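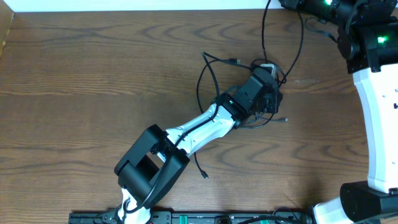 ## Loose Cable and the Wooden Desk

Cable storage is usually treated as a drawer problem. On a working table it is a surface problem: every loop left on the wood takes up area, collects dust and hides the connector someone will want next.

Begoña Esteban fits out shared workrooms for Sotomayor, and her method starts with sorting by length. Anything under 50 cm is laid flat in a tray. Leads up to 2000 mm are coiled to a diameter of 80 mm and closed with a single hook-and-loop tie, set 30 mm from the plug. Larger coils slide; tighter ones put strain on the jacket near the strain relief.

The table gets its own check. Grain with strong figure disguises small marks well, so she inspects it from a low angle, with the light behind the work. A pale scuff may be residue or worn finish. A damp cloth settles the question. Residue lifts, and worn finish needs oil or a matching wax.

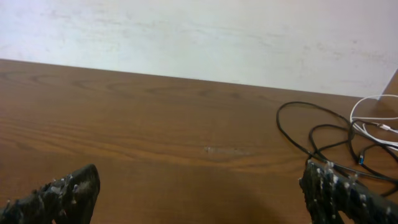 Kirsty Cosgrove disagrees on the ties: one per coil is too few for stiff black cable, which springs open at the far side, and she would fit two, placed opposite each other. Esteban keeps the second tie for leads that are moved between rooms.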